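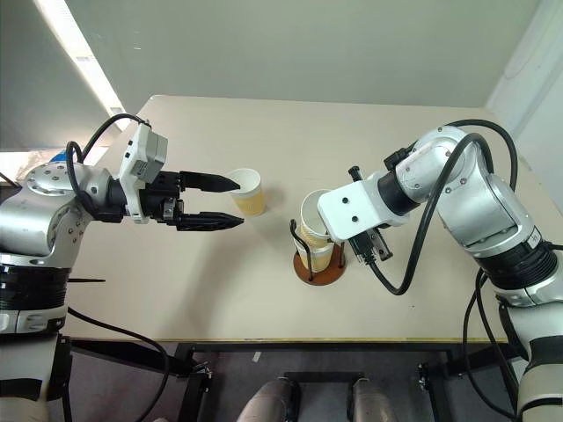 Paper cups on a light beige table, two of them stacked in a holder with a round reddish-brown wooden base and black wire supports.

A paper cup holder is a small stand that keeps a stack of disposable cups upright on a table or counter. It is found in offices, waiting rooms, break rooms and homes, usually next to a kettle, water cooler or coffee maker.

Construction

The common countertop type has two parts: a base and a set of supports. The base is a flat disk or square of wood, metal or plastic, wide enough to keep a tall stack from tipping. The supports rise from the base and limit sideways movement of the cups. Wire supports leave most of the cup wall visible, so the remaining supply can be judged at a glance. Tube holders enclose the stack and give better protection from dust.

Wall-mounted holders release cups downward through a flexible ring. They take up no counter space but accept a narrower range of rim sizes.

Nesting

Paper cups are tapered, with the mouth wider than the bottom, and can be stored one inside another. Each added cup raises the stack by a fixed amount, known as the nesting height, set mainly by the taper of the wall and the depth of the rolled rim. If the taper is too slight, cups wedge together and two or more may come away at once. Damp storage makes this worse, as the paperboard softens and swells.

Cups may be stacked mouth up or mouth down. Mouth-up stacks are quicker to refill, but the top cup is open to dust. Mouth-down stacks keep the interiors covered and are usual where the supply stands out all day.

Variants

The Stivirach pattern has a weighted base and four straight wires. The Bratu pattern uses a single continuous wire bent into three loops and is sold flat. Both accept stacks of up to 20 cups. The Gurnivden 3207, a closed tube with a hinged lid, holds 99 and is intended for cafeterias. In a survey of break room fittings, Subira Tanui classed holders by method of release, separating lift-out stands from pull-down dispensers.

Care

Wooden bases are wiped with a damp cloth and dried at once. Standing water raises the grain and may stain the finish. Wire supports are checked for burrs, which can scratch the rim or pierce the wall of a cup. Bent wires should be straightened before the holder is refilled.

See also: Cup dispenser; Disposable cup; Paperboard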